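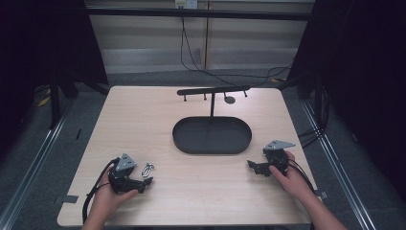
Figure 1. The two hand-held grippers at the work table, with the tray and hanging rack used in the key task.

Print this page | E-mail this page

Evaluation of the Skarkex Hand-Held Gripper Kit for Recording Two-Handed Tasks

Student project report, Department of Mechanical Engineering
Submitted in November

1. Summary

Our group was asked to review the Skarkex kit, a pair of hand-held grippers sold by Bouvier for recording manipulation tasks without a robot arm. The department wanted to know if the kit is worth buying for the second-year robotics lab. We set it up, recorded 300 attempts at one task, and had every member of the group use it for at least one full session. Of the 300 recordings, 202 were usable. We recommend buying the kit, but with a different cable arrangement and only if the software problem in section 5 is fixed.

2. Background

The lab now teaches grasping with the Trastau arm. Students move the arm by keyboard or with the teach pendant, and a simple pick and place can take most of a lab period. There is one arm, so most of the class waits.

With the Skarkex kit the person holds the grippers and does the task directly. The grippers record their position and how far the jaws are open. The recordings can later be used to train a controller for an arm with matching jaws. We did not test that last step, as the Trastau arm has a different jaw shape and the adapter was not part of the kit we were lent.

We also looked at the Listau glove, which is sold for the same purpose. It was left out of the full review. It records finger positions, and the course is about parallel jaws.

3. Setup

The kit comes in one case with 2 grippers, cables, a power supply and a printed guide. The PC is not included. Installing the software took one afternoon, mostly because the driver had to be installed before the grippers were plugged in and the guide gives this on the last page.

Each gripper is black, with black jaws and a gray triangular metal plate on top. The cables run back past the wrists. We worked at a wood-grain table with rounded corners, standing on the carpet, with metal rails on the floor to either side. A black oval tray went in the center of the table and a black T-shaped rack behind it. The rack has three short pegs pointing down from its bar.

Calibration is done by touching the jaws together and then holding both grippers still until the software beeps. It has to be repeated any time a cable is unplugged. We repeated it at the start of every session as well.

4. Task and Method

We wanted a task that used both hands and involved a small metal object. The steps were:

Start with both grippers over the front part of the table, jaws facing in.
Pick up the key ring with the left gripper.
Pass it to the right gripper over the tray.
Lower it into the tray and release.
Return both grippers to the start.

The rack was left in place as an obstacle. A run counted as usable if the object ended in the tray, neither gripper touched the rack, and the file opened afterward with no gaps in the position data. Runs where the object was dropped and picked up again were counted as not usable, even if they ended correctly. We talked about keeping those, since they might be useful for training, but it made the scoring harder to agree on.

Sessions were limited to 40 runs after the first week. Before that we had no limit and people's grip got worse toward the end.

5. Results

5.1 Recording quality

202 of the 300 runs were usable. Most of the failures were drops during the handover. The next most common cause was missing position data, which always happened when one gripper was turned so that its plate faced the floor. The guide says to avoid this but does not say how far the gripper can be tilted. Contact with the rack was rare once people had practiced.

The software also stopped responding 7 times. In each case the current run was lost and the program had to be closed and opened again. Earlier runs were safe. We sent the log files to Bouvier and were told a new version is planned. We had not received it when this report was written.

5.2 Comfort

The grippers are well balanced with nothing in the jaws. The trigger is stiff, and group members with smaller hands had trouble holding it closed through the handover. The trigger spring can be changed, but the softer one is sold separately.

The cables were the main complaint. They pull on the wrist when the hand is turned outward. Taping the cable loosely to the forearm helped, and we did this for the last two sessions.

5.3 Jaws

The jaws held the key ring well when they closed across the thick part. They did not hold it well by the edge. Flat objects on a bare table are hard to pick up because the tips are too thick to get underneath. A thin mat would probably help, but we did not try one.

5.4 Learning time

Every member of the group could finish the task within the first 20 minutes. Nobody had managed that with the Trastau arm in the same time, although the arm task in the lab manual is not identical, so this is not a fair comparison.

6. Limits of This Review

We used one task and one table layout. All of the users were engineering students. We did not train a controller with the recordings, so we cannot say how good the data is for that purpose. We also did not test the kit with two people working at once.

7. Recommendations

Buy one kit for the second-year lab, after the new software version has been checked.
Order the softer trigger springs with it.
Add forearm straps for the cables.
Put the driver instructions on a card inside the case.
Write a short exercise on gripper tilt, so students see the position data drop out before they start recording.

The raw recordings and the scoring sheet are on the course drive in the folder for this project.

Related reports
Jaw Shapes for the Trastau Arm
First Look at the Listau Glove
Cable Routing on Small Lab Robots
Scoring Pick and Place Runs by Hand

Contact the department office | Copyright Department of Mechanical Engineering | Back to top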